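Ticket 201 — Cell 2, marker and fixture rules
Project: Nodamis
Status: open
Owner: Tassanee Mahawong

Reported: The pick routine rejects a bin pose now and then. Over 3000 logged poses, 69 were rejected. The log gives "marker not resolved" each time. No arm faults, no stops.

Checked so far: Camera mount clamps are tight. Calibration file matches the one on the Custus server. Restarted the vision service, no change.

I then went through the setup against our cell rules. Rule 4 says every bin carries a tag and the tag has to be readable from the cell camera. Rule 5 says bins stay inside the white rail.
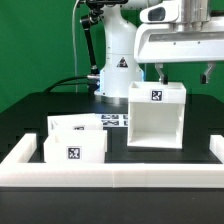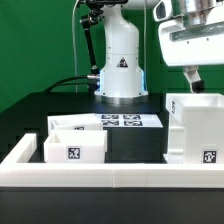 In both views the rear bin on the left is partly behind the front one, and so is its tag. Rule 4 is not met for that bin. I think that is where most of the rejects come from, but I have not sorted the log by bin ID yet.

Reply from Ruotsalainen support: they want a gap between bins wide enough that no tag is covered from the camera side. They also said not to lower the detection threshold to get around it — a bad pose that gets accepted is worse than a rejected one. Agreed.

To do:
Sort the rejects by bin ID.
Move the rear bin and repeat the run at the same speed.
Add the spacing to Rule 4 and send the new text to the Findus line before October.

Leaving this open until the repeat run is logged.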